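Equipment Purchasing for Automation Projects: Frequently Asked Questions

4 min read

Answers apply to all groups at the Landville and Fetirley sites planning to purchase robots, hand-held grippers or related equipment in the coming budget year.

When are requests due?

Requests must reach the Equipment Planning Office by the end of March. A request received after that date will be held for the following year unless the group can show that existing work would stop without the item.

Who may submit a request?

Any group leader with a current cost centre may submit. Students and contract staff should ask their group leader to submit on their behalf.

What is the limit for a purchase without quotes?

Items under $2,103, including freight and tax, may be bought from an approved supplier on a single price. Above that amount, 2 written quotes are required. An order must not be split to bring it under the limit.

Should we budget for robot arms or for hand-held grippers first?

This depends on the stage of the project. Groups that are still recording how people carry out a task by hand will generally need hand-held grippers before they need arms. The Gape project bought its grippers in one year and its first arm in the next, and the office recommends the same order to new groups. Please ask the supplier whether the fingers used on the hand-held units can also be fitted to the arm you intend to buy.

How many grippers should we request?

Request one pair for each work station, plus one spare pair per site. Two-handed tasks such as folding cloth cannot be recorded with a single unit.

What running costs should be included?

Include replacement fingers, printed markers, cables, batteries and storage. Last year these came to $1,007 per station at Fetirley, a figure that had been left out of nearly every request. Staff time for set-up and calibration is a labour cost and belongs on the second page of the form.
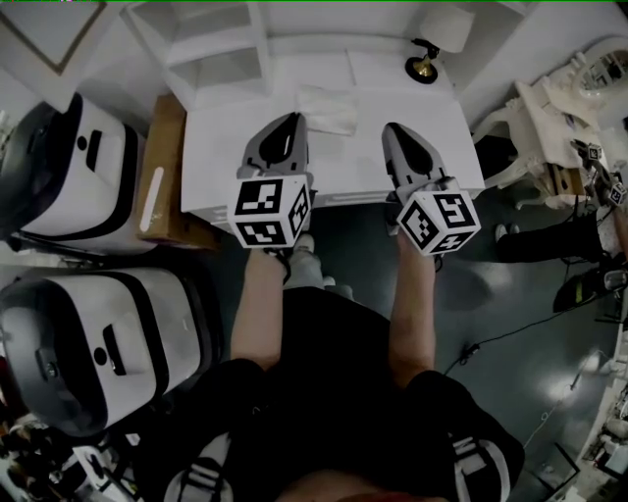

Furniture is budgeted separately. Tables, shelving and lamps are charged to the site and should not appear on an equipment request – the Ullent building has its own form for these items.

Can we borrow equipment before buying?

Yes. The loan pool holds 43 items, and loans run for one month. Contact Ludger Engelhardt to arrange a loan.

What happens if our request is declined?

You will receive written reasons and may revise the request once in the same budget year.

2 comments | 43 shares

Contact the Equipment Planning Office | © Landville | Back to top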